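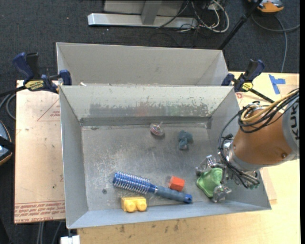 Last updated: November 7, 2022

Home | Skin & Nails | Hair | Tips | About

So my makeup brushes had reached the point where my blush was coming out kind of gray, and I finally sat down and washed all 17 of them in one go (I know, I know!). I've tried a lot of ways of doing this and I've settled on one I like.

Fill a mug with lukewarm water and swirl in a tiny squirt of baby shampoo. Keep the brush pointing down the whole time, because if water gets up under the metal part it loosens the glue and you'll be finding bristles on your cheeks for weeks. My favorite Rolleck powder brush went that way and I'm still sad about it. Swirl, rub it gently on your palm, rinse, and do it again until the water runs clear. Foundation brushes need a drop of olive oil first!

For drying, lay them flat with the heads hanging over the edge of the counter. My friend Vesna Mladenović ties hers upside down on a coat hanger with hair elastics, and I have to say they keep their shape beautifully. Big fluffy ones can take a whole day, so I wash mine after I get ready in the morning.

Sponges I just do with bar soap, every few days, and toss them when they start to tear.

34 shares | 17 comments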